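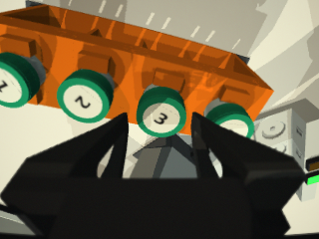 How I record tube-picking demos by remote control

I get asked for my recording routine every time a new person joins us at Gralgate, so I'm finally writing it down. The task is the tube one: bring the gripper over the orange rack, take a tube by its cap, lift it clear, put it back. All of it happens in simulation, in the lab room we built in Hollmont, and I drive the arm with an Aebischer hand controller plugged into my desktop. If you've played any game with a floaty camera you already have half the skill (the other half is patience, sorry!).

What you need open

Hollmont with the tube task loaded, the room view on your left monitor and the wrist view on your right. Put the controller somewhere your elbow can rest. I recorded my first batch in March holding it up in the air like a fishing rod and my shoulder complained for a week.

Step 1. Reset and look before you touch anything

Load the task, hit reset, and wait until the arm has stopped settling. Then look at the room view and work out how the rack is angled. The reset shifts it a little every time, and if you start driving from memory you'll come in crooked. Say which tube you're going for out loud if it helps. I do, and my office mates have stopped turning round.

Step 2. Get close with the room view

Squeeze the clutch and move in one slow sweep toward the rack, staying well above the caps. Don't fuss over the exact position yet. You just want to be over the right end of the rack, with nothing between you and the tubes.
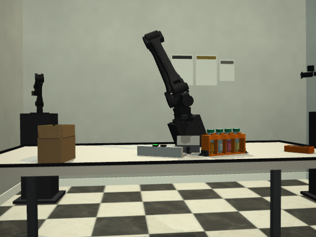
It's tempting to stay in the room view all the way down, and I really wouldn't. From across the table you can't judge how far in front of the rack you are, and the tubes hide behind one another as soon as you swing the view round. Let go of the clutch, bring your hand back to a comfortable spot, and move your eyes to the other monitor.

Step 3. Line up with the wrist view

Now you're working from the numbers. Pick your number and shuffle sideways until it sits in the gap between the two fingers. Mine is usually 3, and with 3 nicely in the middle the right finger ends up awfully close to 4. That's normal! The spacing is tight, so set the finger opening a bit wider than the cap and leave it there. Opening all the way will knock the neighbor.

The rack will probably look slanted in this view. Rotate your wrist a few degrees until the fingers straddle the cap evenly, then stop. I see a lot of people chasing a perfectly level picture, and all they get is a long wobbly stretch in the recording that somebody has to trim later (me, usually).

Step 4. Close, pause, lift

Move in along the line of the tube until the fingers are down past the rim of the cap. Close gently. Count one breath. Lift straight along the tube, and keep going until the bottom is past the upper rail before you move sideways at all.

That breath matters more than it sounds. Éabha Conneely trains the policies on our data, and she found that demos with no pause taught the arm to start lifting while it was still closing. She made me redo a whole afternoon's worth. I was not gracious about it.

Step 5. Put it back and save

Same path in reverse, slower. Open the fingers only as far as you had them in step 3, back out, and press save. A decent demo should come in under 90 seconds. If you're past that, just finish it off and mark it as slow, so Cullis (our sorting script) puts it in its own folder.

When to throw one away

Bumped a neighbor? Bin it. Regrasped halfway up? Keep it, but tag it as a recovery – those are useful. Lost tracking and the arm jumped? Bin it and recalibrate before the next one. In my last set I kept 208 and dropped 11, and most of the dropped ones came after lunch.

One more thing on settings: I keep the motion scale at half for the approach and drop it lower for the grasp. Jahangir Kumarasinghe leaves his at full the whole way through and his demos look lovely, so try both. The scale slider is in the controller panel, second tab, and it goes back to the default whenever you restart Hollmont, so check it first thing.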